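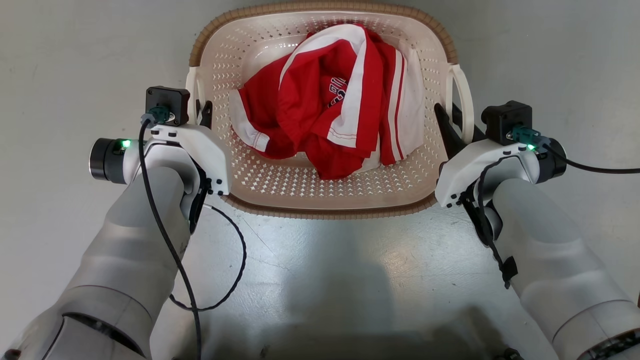 What size laundry basket do I need for one load? For a normal load of shirts and sweats, a big oval one with sloping sides and two handles will do it, and you won't have to stack things up past your chin.

I've sold baskets in the Polham store for a while now, and the Oval Wicker-Look is the one I took home myself (and then went back for a second one!). It's plastic all the way through, in a pale pinkish beige, with a brown ribbed rim that looks like wicker from across the room but won't snag your sweaters. The walls are full of little diamond and cross cutouts, so air gets in around the clothes and gym stuff doesn't sit there stewing.

The handles are cream loops, one at each short end. I like that - you carry it in front of you with your elbows in, and it goes through a doorway sideways without scraping your knuckles. My last one had slots cut in the rim and they dug into my fingers on the stairs.

The bottom is smooth and shiny, so lint wipes right off with a damp cloth. I do mine in the tub every March whether it needs it or not. One thing to know: with all those holes, don't use it for dripping swimsuits unless you set it on a towel.

Item 1382, Oval Wicker-Look, beige with brown rim
Item 1358, hanging mesh bag for socks, sold separately
Limit 5 per order
Ships from Ganar in 3 business days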